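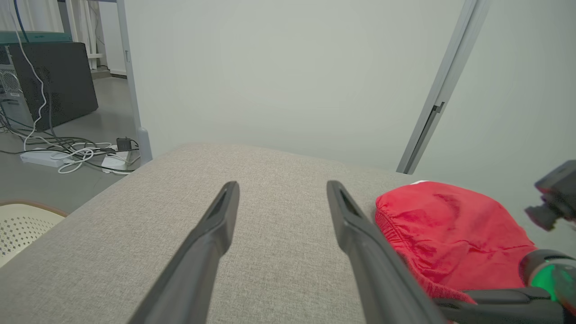
Two-arm cloth folding: policy stalls at the handoff between folds, is it the control loop or the data?

Posted by Lucrezia Valentini, 30 August 2020

Hi all, quick one hopefully. Two arms, wrist camera on each plus one head camera, folding sports jerseys on a padded gray table. Software is the Povora stack, action chunks coming out of a learned policy, then a plain joint position controller underneath. Nothing fancy.

Problem: first fold goes fine most days. Then both arms stop over the cloth and just sort of tremble. Sometimes 5 seconds, sometimes until the watchdog kills it. If I nudge the cloth by hand it wakes up and carries on like nothing happened. Restarting the policy from the same pose does nothing, same stall.

Things I tried
– shorter chunks (worse)
– longer chunks (less trembling, but it grabs late and misses the hem)
– dropping the head camera completely, wrist only. Terrible, don't bother
– camera timestamps, they look ok to me but I only looked at the log, didnt plot anything

Training set is 492 demos, all teleop. Control runs at 60 Hz, policy well below that. Jerseys are red with a white trim and a big black number, start states are anything from a heap to already folded.

Loss curve is boring. Validation loss also boring. So I don't know where to look. Is this a known thing with chunked policies or did I break something in the controller? Would rather not collect another few hundred demos just to find out it was a config flag.

Head view from the same setup, one red garment (probably a jersey) crumpled on the left, one jersey folded on the right:

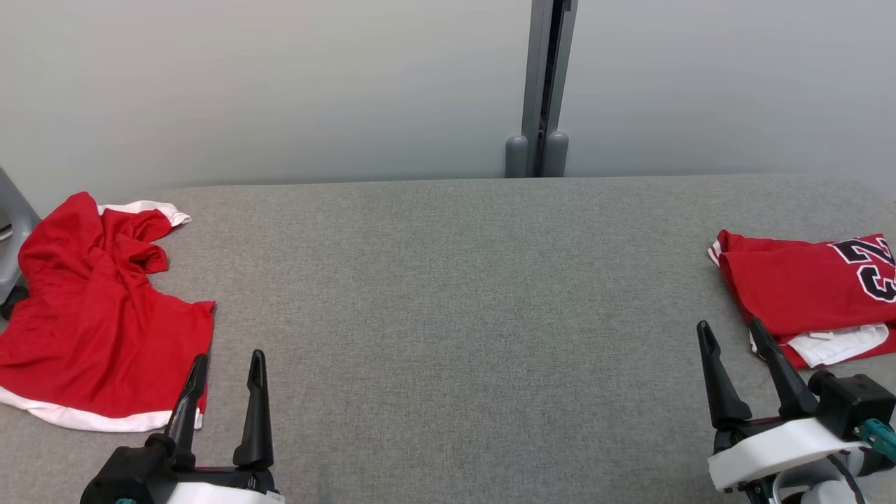
Pangilinan

Trembling in place with the cloth not moving is nearly always the data, in my experience. Your teleop people pause between folds. Everybody does, you stop and look at the thing and decide which corner. The policy learns "arms here, cloth looks like this, don't move" and then the picture never changes so it never leaves. Your nudge works because it changes the picture.

Quick check before you touch anything: take the demos, compute joint speed per step, plot a histogram. If there's a huge spike near zero, and it lines up with the gap after the first fold, there you go.

Fix is to trim the pauses. Not all of them! Keep a few steps either side or the gripper close gets chopped off, fingers need time to shut and the joint speeds are near zero then too. I got burned by that, cut everything under a threshold and ended up with a policy that never held on to anything. So exclude any step where the gripper command is changing.

Retrain on the trimmed set, same seed, same everything else. Don't change the chunk length at the same time or you won't know which one did it.

Also if you feed joint velocity in as an input, take it out for one run. Zero velocity in, zero velocity out, it's a very easy shortcut for the network to learn.

Votura

had same problem. rebooted the camera hub and it went away. maybe try that

Lisbridge

Agree with the pause theory but I'd look at the controller side too, since it's ten minutes of work and retraining is a day.

Log three things at full rate: raw policy output, what you send after smoothing, and measured joint position. Overlay them for one stall. Then:

If the raw output is flat, it's the policy. Go do what Pangilinan said.

If the raw output is moving and the sent command is flat, your smoothing or a deadband is eating it. The default config on one stack I used had a deadband on small joint deltas, fine for pick and place, awful for cloth where the first bit of a lift is tiny.

If raw jumps back and forth every time a new chunk arrives, that's your tremble. Two chunks disagree about what happens next and you're bouncing between them. Blend the overlap, weight the older prediction a bit more, see if it calms down.

And please plot the timestamps, don't eyeball them. I had one wrist stream running 700 ms behind the other two and the log looked perfectly tidy. The stamps were written when the frame was read, not when it was taken. Wave something past all cameras at once and compare, you'll see it right away.

One more on perception. Go through your wrist frames at the pose where it stalls and ask if YOU could tell what to do next from them. Mine were mostly table and wall at that height, with the jersey down in a corner behind a finger. Same kind of view as this one:

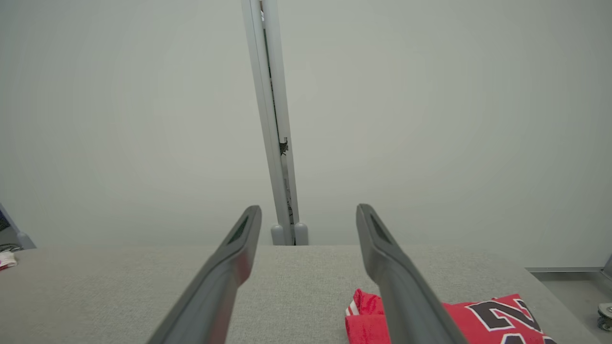
Lucrezia Valentini replied that the histogram has a spike near zero you could hang a coat on, nearly all of it after the first fold. Trimming now, gripper steps kept in. Velocity input was on, turned it off, but will do that as a seperate run so the two don't get mixed up. Deadband was there too, small one, left it alone for the moment. Hub reboot did nothing, sorry Votura. Timestamps plot still to do.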